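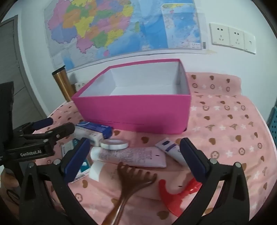
Budgeting for a pick-and-place gripper at home

Price the whole job before the arm. A bench sorting setup has three costs: the gripper, the finger pads and the containers it drops into. Pads wear first, so buy a spare set with the original order.

List what has to be picked up. Squeeze tubes, small cartons and a roll of tape laid flat each need a different opening. Measure the widest item and add clearance – 80 mm of stroke covers most bathroom and desk goods. Glossy handles slip, and soft pads hold them better than bare metal.

Use an open box with no lid as the target. Check that its rim sits below the arm's full lift height.

Patterned tablecloths can confuse cheaper vision software. Ask the supplier for a trial on your own cloth, or allow for a plain grey mat.

Set aside $300 for pads, cables and a power board. Ilaria Parisi's planning sheet for the Standska arm puts servicing on a separate line, due each November.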